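Progress report to the Leltitz Fund: the Fillby register of badged sewing machines
Reporting period: to the end of May
Prepared by Radwa Ragab, project lead

1. Purpose and position

The grant supports a public register linking shop-badged domestic sewing machines to the factories that made them. A badged machine carries the name of a retailer or importer, and the maker's name is often missing from the head, the bed and the paperwork. The register records the physical evidence and states how far each attribution can be relied on.

At the end of the period the register held 417 entries. The target in the grant agreement for this stage was 300. Of the entries held, 250 have been through second checking and are open to the public. The rest are complete as records but remain closed until a second reader has signed them.

2. Recording method

Each record has five required fields: badge name, casting marks, serial number and its position, shuttle type, and motor mounting. Casting marks are read from the underside of the bed with the machine tilted back on its hinges. Where the mark has been filled or painted over, a rubbing is taken and kept with the paper record.

Badge names are entered as they stand on the machine, including misspellings. The earlier practice of tidying them was dropped after two separate Okville badges, one with a single L and one with a double, were merged by mistake. They have been separated again and the affected entries rechecked.

Serial numbers gave the most trouble. Several factories used the same prefix letters for different export markets, so a prefix alone is no longer accepted as evidence of a maker. It must be supported by a casting mark or by a matching bobbin winder assembly.
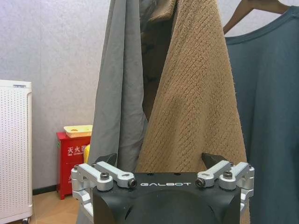 Edgars Liepiņa has asked whether the rule on prefixes is too strict, given that it leaves a good many Okville machines listed as "maker not established" when most collectors would name the factory without hesitation. He would prefer a middle grade, "probable", shown openly next to the evidence.

The point is accepted in part. From the next period a "probable" grade will be used where the prefix and one lesser feature agree, such as the shape of the stitch length plate or the thread path on the face cover. The full grade will still need a casting mark.

3. Sources consulted

Li-hua Tu has finished work on the Theodorakopoulos papers. These are the order books and carbon copies of an import business that supplied department stores and mail-order houses. The order books give quantities and badge names but seldom name the factory. The carbons are more useful, as complaints about faulty tension units were sent straight to the maker and quote serial numbers in full.

Transcription of the carbons is complete. The order books have been indexed by badge name only. A full transcription was costed and not pursued — the extra detail is mostly freight and packing.

Instruction booklets remain a weak source. The same booklet was often printed for several badges with only the cover changed, and booklets were swapped between machines by later owners. They are now recorded as accompanying material and carry no weight in attribution.
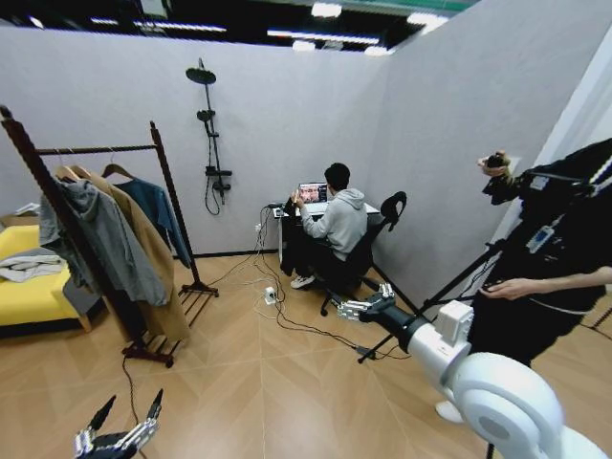

Clothing rack with hooded sweatshirt, long coat and denim jacket.

4. Variations from the plan

Csenge Szénási's check of shuttle types ran over its allotted time. Class 15 and class 66 bobbins had been confused in the early records, in most cases where the bobbin case was missing and the type had been taken from a loose bobbin in the accessory tin. The records concerned have been corrected or marked as unconfirmed.

The planned guide to dating by paint colour has been withdrawn. Two-tone finishes were offered by several makers in the same years and repainting is common. Simão Antunes has instead drafted a short note on motor brackets and belt guards, which vary less between badges. The draft is with readers.

Spending is within the approved budget. Money set aside for the paint guide has been moved to scanning, as agreed by letter with the Fund.

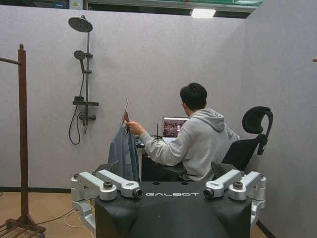

5. Work for the next period

Second checking of the closed entries will take priority over new records. Offers of new machines will be logged and held.

The "probable" grade will be added to the public pages together with a written statement of the evidence behind it. Existing entries marked "maker not established" will be reviewed against it, beginning with the Okville badges.

The note on motor brackets will be published once the readers' comments have been dealt with. Permission to reproduce three pages from the Theodorakopoulos carbons is still outstanding, and the note can go ahead without them if needed.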